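Thursday, late afternoon

Back on the Bollgate puzzle sheets today, and I'm happy to say the spring set is nearly there! The big lighthouse dot to dot has 261 dots, which sounds like a lot for one page, but with the numbers set a touch smaller and tucked to the outside of the line they hardly bump into each other at all. I printed it twice on the Flundwood paper and once on the ordinary stuff. The Flundwood takes pencil beautifully and you can rub out a wrong line without leaving a gray smear, so I'd love to use it for the whole set if the price holds for 1000 sheets.

The easy duck still bothers me. Dots 6 and 7 sit so close to the beak that a small child with a fat crayon will go straight from 5 to 8 (I did it myself, with my glasses on). I moved 7 down toward the neck and the duck now looks a bit grumpy, but I rather like him that way. It stops at 9, so it can go with the preschool pages.

Rotatel, the spinning wheel maze, is another story. The cutting line on the inner disk wandered again, and the paths only meet up if you hold the two disks just so -- I think the hole in the middle is the culprit and not the drawing. Must try a smaller paper fastener before redrawing anything.

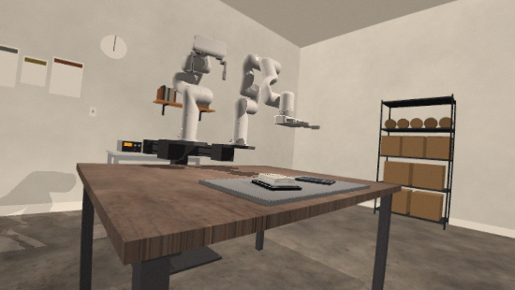 Toprak, the garden color-by-number, needs one more brown. The worm and the soil share a number at present, and the poor worm vanishes completely once it's all filled in. Thirty areas is plenty for that age, so I'll take away one of the pebbles to make room -- the one by the watering can, probably. Still to do: answer page for the lighthouse, new fastener, sharpen everything in the blue tin.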